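Notebook, 1/6/22
Paper and paste, second go at the handle patches

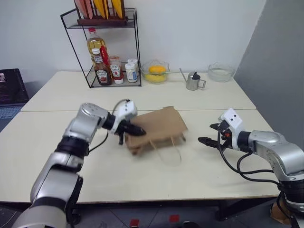 Brown kraft bag lying flat on its side, cord handle at the lower edge.

Right, back to the glue question. Signe Lund wants to know whether we can drop the hot melt on the handle patches and go over to a starch paste, and I said I'd have something on paper before she talks to Merkitz again. So, two pastes, the Sevis powder and the wheat one I cooked up myself (lumpy, I'll admit, I walked off to answer the phone and it caught on the bottom of the pan).

Same patch paper for both, grain running along the bag. I brushed it on thin, pressed the patch down with the bone folder and left the lot under the old dictionaries for 21 hours. I meant to do a full day but I wanted the bench back.

The Sevis paste came out nicely flat. Hardly any cockling, and when I peeled a corner it took fibres with it all the way along, so the paper is giving way before the glue does. Lovely! The wheat one held just as well in the middle but lifted at the edges, and I'm fairly sure that's my brushing and the lumps and no fault of the recipe. Will sieve it next time. Ostap Shevchuk says his mum used to put a pinch of alum in hers for wallpaper, so I might try that too, though I don't know what it does to the paper in the long run.

Hanging test next. I've been using the dried beans again because they pour into the corners and don't punch through the bottom like the tins did in November. Bags go on the hook rail and stay there for 72 hours, door shut, heater off. The trouble is damp — starch paste is fine on a dry day, and then somebody carries their shopping home in drizzle and you've got a handle in your hand and onions down the road. I want to do a set in the steamy cupboard next to the kettle before I promise Signe anything.

Cord: we're nearly out of the Güneş twisted paper. The Umasach stuff is cheaper and a bit stiffer, and it doesn't like being bent tight under the patch, it springs back while the paste is still wet. Pegging it down overnight helps. I've left 2 offcuts in the blue tray if anyone fancies a fiddle with them.

To do:
Sieve the wheat paste, cook it slower, DON'T answer the phone
Ask Ostap how big a pinch is
Damp cupboard set, both pastes
Order brushes, the wide one is shedding
Find out who has my bone folder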